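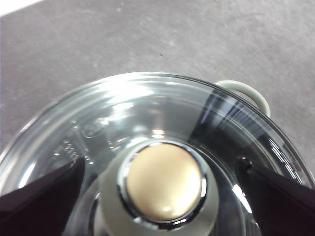
Two-finger gripper at the knob of a glass lid, seen from the wrist camera. Photo: Meveck

Meveck Moves Lid Handling to Robot Cells at Cakden Cookware Plant

18 November 2025

14 shares | 3 comments

CAKDEN – Meveck, a maker of pots, pans and glass lids for home kitchens, has put two robot cells into regular service on the final assembly and packing line at its Cakden plant. The cells pick up finished glass lids, present them for inspection and place them on the matching pot before the set goes to the carton station. Until now this work was done by hand on every shift.

The plant employs 577 people. Of these, 32 work in final assembly and packing, and all of them keep their jobs and pay grade under an agreement signed with the plant's works group in April.

Each cell has one six-axis arm with a two-finger gripper and a small camera mounted at the wrist. The fingers close low on the lid, one on each side of the knob. Engineering staff tested suction cups first. Cups held well on flat glass but lost vacuum on lids with a stepped rim or with a steam vent close to the pickup point. The finger gripper works across the full range of round lids made at Cakden without a tool change. Changing from one lid size to another is done from the operator panel.

Clear glass is hard for a camera to locate. It reflects overhead lighting, and the pot can be seen through it. The vision software, supplied by Somino, looks first for the knob, then checks the curve of the rim to confirm the center. If the two results do not agree within the set limit, the arm stops above the lid and the station light turns amber. An operator then places the lid by hand or orders a second attempt. Gripping force is limited in the controller and can be changed only by maintenance staff with a key.

The cells were built and installed by Haddad, which also supplied the guarding and the conveyor changes. Installation and trial running took 26 weeks. During that period the hand stations stayed open beside the cells so that orders were not delayed.

The two cells together handle 3,000 lids per shift.

Changes to Work at the Line

Lid placement was the most repetitive job in the packing area. Operators reached across the belt for each lid, turned it to the light to check for chips and loose knobs, and set it down on the pot. Wrist and shoulder complaints were reported more often there than at any other station in the building.

Under the new layout, operators work in pairs. One is responsible for the cell: loading racks, clearing amber stops, cleaning the camera window and gripper pads at the start of the shift, and logging rejects. The other does the checks that remain manual, including handle fit, surface finish and the contents of the carton. The pair trades places at each break.

Operators receive four days of training, two in the classroom and two at the cell with a Haddad technician. They are authorized to stop the cell at any time without calling a supervisor. Gripper pads are replaced by the operators themselves. Controller faults are still handled by maintenance.

"The first weeks were slow because the cell stopped on reflections, and people had to walk over and clear it," said Zerrin Akgül, packing operations manager at Meveck. "We moved two light fixtures and put a matte cover over the work surface. Stops are down to a level the team can live with. The operators found the light problem before the engineers did, and we now have an operator in every change meeting."

Akgül added that square and oval lids will stay at the hand station. "We tried the oval ones. The arm can pick them up, but it is too slow to turn them to match the handles."

A review of staffing, stop rates and injury reports will be carried out with the works group after the first full year. No decision has been made on a third cell.

About Meveck

Meveck designs and manufactures stovetop cookware and tempered glass lids. Final assembly, packing and shipping are located at Cakden.

Press contact: Meveck Communications Office, Cakden

3 comments

packline_ray
Do the pads leave marks on the glass? We had that with rubber fingers on jars and ended up wiping every single one.

T. Dorsey
I did lids for six years at a different company. My right shoulder would have liked this. Would be good to see the injury numbers published when that review is done, including if they are bad.

mold42
Four days of training seems short if they are also changing pads. Who signs off on the gripper after a pad change?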